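From: Melina Karras
To: Listside home-kitchen list
Date: 27 Mar 2019
Subject: Re: ripening drawers and the "gas absorber" discs

Angeliki Karagiannis wrote:

> I finally broke down and bought the Tramuven discs, the ones you
> stick inside the crisper. The package says they soak up the gas that
> fruit gives off and keep everything fresh twice as long. I've had
> them in since the weekend before last and my pears look great. I paid
> 2 dollars a disc and I think it's worth it. Has anyone else tried
> them? My sister swears by putting a cork in the bowl, which I guess
> works the same way.

Angeliki, I'm glad about the pears, but I don't see how you'd know it was the discs. Did you have any pears without them? If you bought one bag and put the whole bag in the drawer, all you've learned is that those pears kept. Pears keep pretty well in a cold drawer anyway, especially if they were hard when you got them.

I'm not saying the gas isn't real. Ethylene is real, apples and bananas give off plenty of it, and that's why a hard avocado softens faster in a paper bag with a banana. What I doubt is that a little disc stuck to the wall of a drawer can catch enough of it to matter when the drawer gets opened every time somebody wants a carrot. And "twice as long" as what? The package at our store doesn't say which fruit, how cold, or how ripe it was at the start.

The cork I don't buy at all. I've heard it's for fruit flies, I've heard it's for moisture, and now it's for gas. When one thing is supposed to fix three different problems I start to wonder if it fixes any of them.

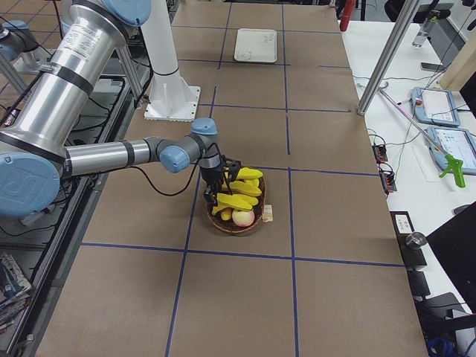

Dong-geon posted last May about splitting a bag of plums between two bowls, one with a cork and one without, and as far as I remember he threw out the same number from each. I looked for that message in the archive and couldn't find it, so Dong-geon, if you still have it, please send it again. Even that was only one bag. Plums from the same bag can be days apart in ripeness.

Things I do believe, for what it's worth:

Keep bananas away from anything you don't want to ripen. It costs nothing, so I don't mind if the effect is small.

Take out the bad one. Mold spreads to whatever is touching it, and one soft peach at the bottom will ruin its neighbors before you smell it.

Don't wash berries until you're going to eat them. The vinegar rinse may help, and Chrysoula has argued for it here before, but I'd want to know how much of that is the vinegar and how much is just drying them properly afterward. I dried a box on a towel with plain water and they kept fine.

Buy less. I know this isn't what anybody wants to hear when the big bags are on sale at Ulmont.

If you want to test the discs, buy one bag of apples, mix them up, and put half in a lidded box with a disc and half in the same kind of box without one. Same shelf, same fridge. Have somebody else in the house pick which ones look worse, and don't tell them which box is which. Apples are slow, so you may get bored before they do anything. Pears would be quicker.

I'd do it myself but I don't want to give Tramuven the money. If you have a spare disc, mail it to me and I'll pay the postage.

Also, does anyone know if the discs are supposed to be replaced? Aba said hers had a refill date printed on the back and mine (the store display, I mean) didn't show one.

Melina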